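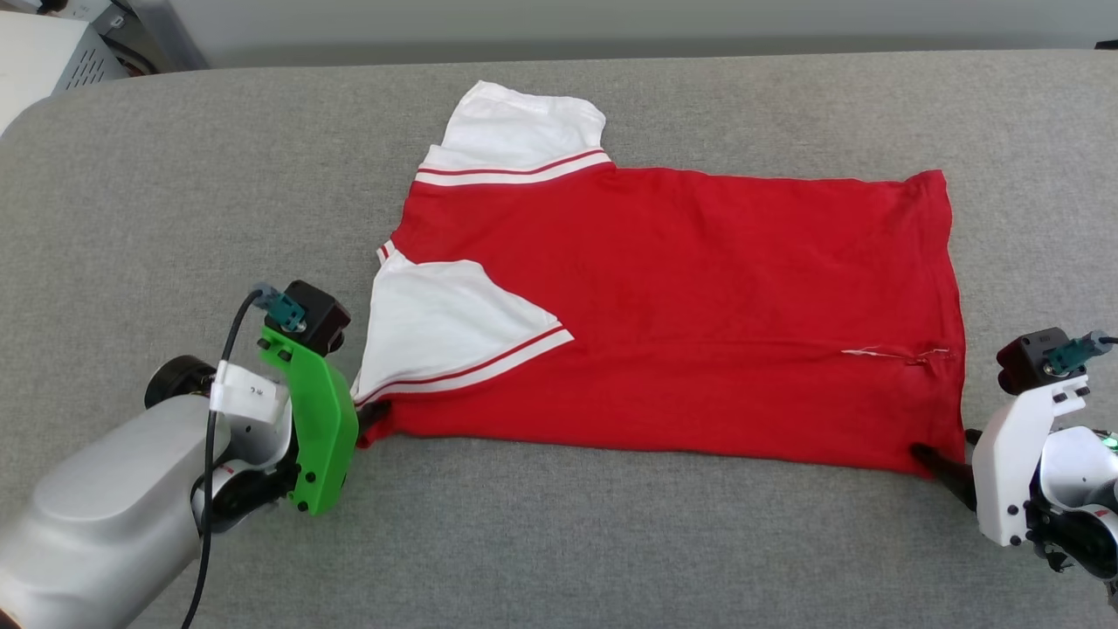
Red shirt, white sleeves.

Ok quick one because I have to be up early and I've been meaning to write this since I got back from Bravside.

I finally saw the Werora musical. The one my sister has been on at me about since October. Two hours and a bit, one intermission, a cast of 8 and a band squashed up on a platform over the stage. I went in knowing two songs and the name of the town. Came out with the whole second act stuck in my head, still there now, it was there in the shower, it was there at the gas station.

So. The story. A ferry town (Werora) is losing its ferry. That's it, that's the plot. Three generations of one family, one of them runs the ticket booth, one wants out, one is dead and sings anyway. Sounds dreary written down. It moves though. The opening number is just the timetable, sung, all the departure times piling up on each other until you can't pick out one voice, and then everyone stops dead and a single person sings the last boat of the night. Goosebumps. Row M and I had goosebumps.

Things I loved, no order:

The ticket booth on wheels. It's the booth, then a kitchen, then the back seat of a car. Cheap and great.

The grandmother's song in act two. No dancing, no lights going nuts, she just sits there and peels off her gloves. Somebody behind me was properly sobbing.

The tap number. Didn't expect a tap number! In rubber boots! How do you even tap in rubber boots. Lots of wood blocks from the band I think.

Things I did not love: the wedding. Too long. There's a comedy uncle and he gets a song and then he gets the same song AGAIN with different words. Went to check my watch and I wasn't wearing one. Also the sound was muddy on the left side all through the first half, whole verses gone, I've had to read the lyrics since to find out what the daughter was so mad about. (It's the house. She's mad about the house.)

The Pondell is a weird place to see it. Lovely, but weird. It seats 2,000 and this is a small show, it wants to be in a room where you can hear the floor creak. The first run was in a place with half that, 1,000 seats, and people who saw it there are insufferable about it. I get it now. From the mezzanine it must of looked like a dollhouse. If you're booking, go downstairs, pay the extra, skip the drinks. The drinks are terrible anyway and the line for the bathroom ate the whole intermission.

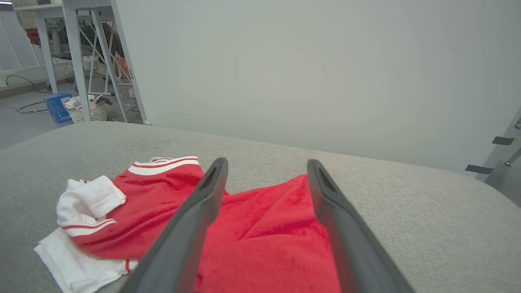 Collar and cuffs, red on white.

Which brings me to the cast album, because I bought it in the lobby like a sucker. Been playing it all week. It's good! It isn't the same. They've smoothed out the timetable number and put strings all over it, and the dead father has a much nicer voice on the recording, which sort of ruins him. He should sound like a guy who shouted at boats for a living. The grandmother's song is perfect on there, they left it alone, you can even hear her breathe in before the last line. Play that one first. Then track 2, then the boots.

There's talk of a tour. There's always talk of a tour. If it does go out I hope they pick the little houses, the Olteanu would be ideal, that steep balcony and the stage practically in your lap. Saw a two-hander there years ago and I could read the label on a prop soup can. That's the kind of distance this thing needs. And somebody please cut the uncle down to one song. I'd go agian tomorrow if they did that. I'd probably go again if they didn't.

Anyway. Next up is the community theater's murder mystery, my sister's doing props, so I'll be writing about that whether it's any good or not. If anyone has the sheet music for the timetable song, let me know in the comments, I want to try it with the choir and watch us all fall apart by the second departure.

Ok bed.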